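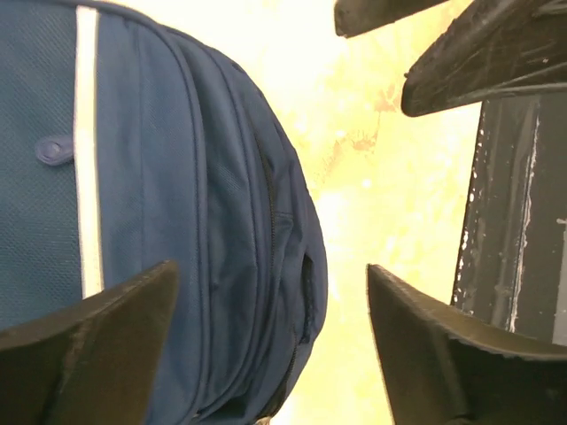 深蓝色双肩包的面料与白色反光条

功能性背包近年频繁进入高级时装的视野，原本服务于通勤与户外的尼龙面料、反光条和按扣，被重新标价后陈列于橱窗之中。本刊认为，行业应当审慎看待这一现象。

以Parar去年12月推出的胶囊系列为例，全系列限量300件，发售当日即告售罄。该系列与Mulcahy旗下学生书包在版型上差别甚微，售价却高出6倍。品牌方将差价归于“设计语言的更新”，而产品说明中关于承重、耐磨与维修的内容仅有两行。消费者支付的溢价究竟对应何种价值，理应得到更为清楚的交代。

## 实用性不应沦为装饰

反光条的意义在于夜间行路安全，肩带的宽度关系到使用者的脊背健康。若设计者只借用其外观，将反光材料缝于包底，或为求轮廓利落而削薄肩带，则所谓“致敬实用”难以成立。Prarkwood的做法较为可取：其基础款沿用同一版型多年，每季仅调整配色，并长期供应扣具与拉链配件。

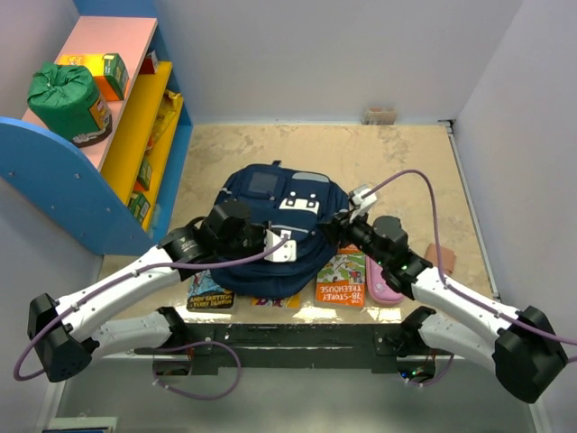
高价背包是否更加耐用？

耐用程度主要取决于面料密度、缝线工艺与配件质量，售价本身不能作为依据，选购时应查看保修年限及维修条款。

Dandora门店在售的一款联名背包标价1246元，保修期仅2年，且不含拉链更换。此类条款多以小字印于吊牌背面，顾客往往付款之后才得以知悉。本刊建议各品牌将保修范围与价格并列标示，并在产品停售后继续保留配件供应。时装固然有追逐新意的自由，但既以“功能”为名出售，便应接受功能标准的检验。

2018年3月1日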